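The No-Spend Month, and Why I Don't Believe Most of It

2 February 2021

Every November the same posts start going around. Somebody stopped buying anything for a month, saved a pile of money, found inner peace and now wants to sell you the worksheet. I read them every year and every year I get to the bottom thinking the math doesn't work. So this winter I did one myself, mostly to have something to complain about, and I have plenty.

Start with the rules. Rent is allowed, groceries are allowed, gas is allowed, medicine is allowed. Fine. But then you look at what's left for most people and it isn't much. The woman behind the Kollia newsletter (I subscribed for the free chart, I admit it) claims her readers save 2000 dollars in one month. I would love to know who these readers are. If you can cut 2000 dollars of extras out of thirty days, you don't have a budget problem, you have a very nice life and you should leave the rest of us alone.

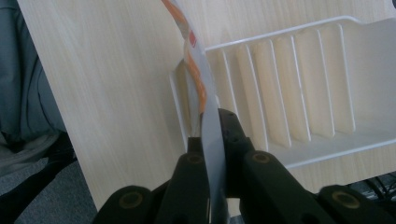
My own number was nearly 1000, and I'll tell you right away that it's fake. A big chunk of it was a car repair I put off. The car still needs the repair. I moved the bill from one month to the next and wrote it down as a win, which is exactly what the chart told me to do, because there's a box for "postponed" and it gets added into the total at the bottom. Take that out, take out the haircut I got the minute the month was over, and the shoes I'd simply been waiting to order, and what I really kept was a good bit less. I'm not going to do the sum again. It was depressing the first time.

Then there's the pantry thing. All these plans tell you to "eat down the pantry" as if everybody has a hidden store of good food behind the flour. I had barley. I had a can of something from the discount aisle at Flumstead with a label in a language I can't read. I ate the barley for 4 days and then I went to the store like a normal person and spent more than usual, because I was sick of barley and walked in hungry.

And eating down the pantry costs you later. You have to fill it up again. My grocery bill in the first week after was the biggest I've had in a year, and you will never see that week in one of these posts, because they all stop on the last day of the month with a picture of a full jar.

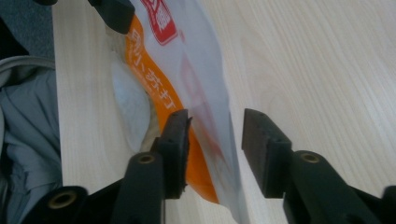
Snacks were where I cheated, if you want to call it that. Are chips groceries? The plan says to "be honest with yourself," which is no kind of answer. I decided that anything sold in a store that also sells onions counts as groceries. Under that rule I did very well.

What did change, a little: I took the saved card number off two shopping sites and I haven't put it back. Having to get up and find my wallet has killed more orders than any chart. I can't prove it and maybe it'll wear off by spring. I also canceled a streaming service that I had apparently been paying for since a free trial, and that one is real money, every month. But I didn't need thirty days of barley for that. I needed 20 minutes with a bank statement.

The other claim I keep seeing is that people stop wanting things. I didn't. I kept a list of what I would have bought, like you're supposed to, and you're meant to look back at the end and laugh at how silly it all was. I looked back and still wanted nearly everything on it. A decent lamp is not silly. Neither is a second pair of winter gloves when the first pair has a hole in the thumb. I bought the gloves. The lamp I'm still thinking about – they had a good one at Tinunen but the shipping is ridiculous.

I did spend more evenings at home, sitting at the table with the bank app open and going through old charges.

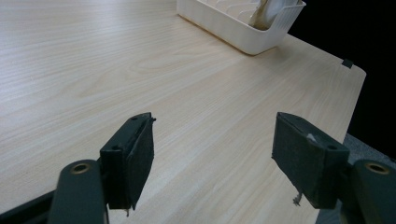 Fingers, felt pads and a lot of bare table.

So would I do it again? Parts of it. I'd skip the chart and skip the month. One evening with the statements every so often, cancel what needs canceling, and leave the card in the other room. If somebody wants to show me a real before and after, with the following month's spending included, I'll read it and I'll take back what I said. I've asked for that in the comments on three different blogs now. One of them deleted it, and the other two sent me a link to the worksheet.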